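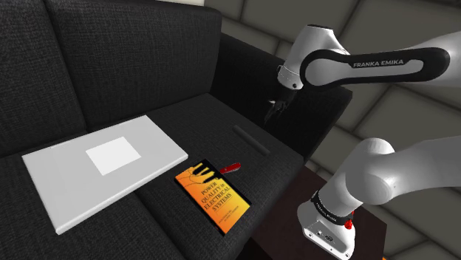
Open day at the Corrigan mill, Brudby

The Corrigan mill weaves upholstery cloth and opens to the public once a year, on a Friday in October. Entry is free but places on the tour have to be booked through the mill office. Parking is in the lower yard, off the river road. The upper yard is kept clear for deliveries, and the sign for it is easy to miss if you come in from the Brudby side.

Our group was led by Bernadette Heffernan, who runs the finishing department. She took us through in production order, starting at the yarn store. Most of what Corrigan buys in is wool and a wool-polyester blend, delivered on cones and already dyed. The store is kept humid to limit breakage. Cones from different dye lots are shelved apart, and a lot number stays with the yarn until the finished roll is labeled. If a customer reorders a color after a year, the office sends a cutting from the new lot before any cloth is woven. Small differences in shade that pass on a single chair will show when one seat cushion is replaced on an older piece.

Warping

Warping is the slowest stage to set up. Yarn is drawn from a creel, wound in sections onto a large drum, and then transferred to the beam that goes on the loom. Every end has to carry the same tension. A slack end shows up later as a line running the length of the cloth, and it can't be corrected in finishing. The operator stopped the drum while we watched to repair a break, using a flat knot small enough to pass through the reed. Drawing-in, where each end is threaded through its heddle, is still done by hand for new designs. For repeat orders the new warp is knotted to the tail of the old one by machine.

The weaving shed

The shed was built in 1963 and has a sawtooth roof with the glass facing north. Ear protection is handed out at the door and is needed. The looms are rapiers, in two rows, with a narrow aisle between them. Cloth comes off at a finished width of 64 inches. Heffernan stopped one loom so that we could look at the fell, the point where the last pick has been beaten into place.

Most of the current production is plain weave and small basket weaves in dark shades, with a lighter thread used to break up the surface. A solid black shows lint and dust badly. A fleck hides both, and it also hides the slight unevenness you get in a coarse yarn. The drawback is at the seams. In a coarse cloth the yarns can slide apart under load, so the upholsterer needs a wider seam allowance and sometimes a backing.
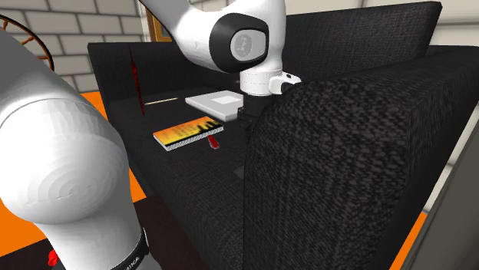 The backing is applied in a separate building across the yard. It is a thin acrylic coat, spread with a blade and then cured in an oven. Too much makes the fabric stiff and hard to pull around a curved arm. Too little does nothing for the seams. The setting is checked by weighing a cut disk of cloth before and after coating.

Finishing and testing

Scouring takes out the spinning oil, and the cloth is then dried on a stenter, which holds it at width by the edges. Shearing follows for the smoother qualities. Each roll is drawn over a lit inspection table, and faults are marked with a short string in the selvage – the customer is allowed extra length for every string.

The test room is small and only three visitors could go in at a time. Bláthnaid Scanlon was running abrasion tests, with round samples rubbed against a standard wool cloth until yarns begin to break. She also showed a set of pilling samples, graded by eye in a light cabinet against reference photographs. Light fastness takes longer. Strips are half covered with card and left under a lamp, then compared with a blue wool scale. The control software is by Bimico and prints a label for each sample, though the results are still copied into a bound book as well.

Practical notes

The tour has seven stops and a good deal of standing. There are stairs to the warping floor and no elevator. Wear flat shoes, as the shed floor is oily near the looms. Photography is allowed everywhere except the design office. Remnants are sold by weight from the old boiler house, cash only, and the longer pieces had gone by noon. Check the edge for strings before buying.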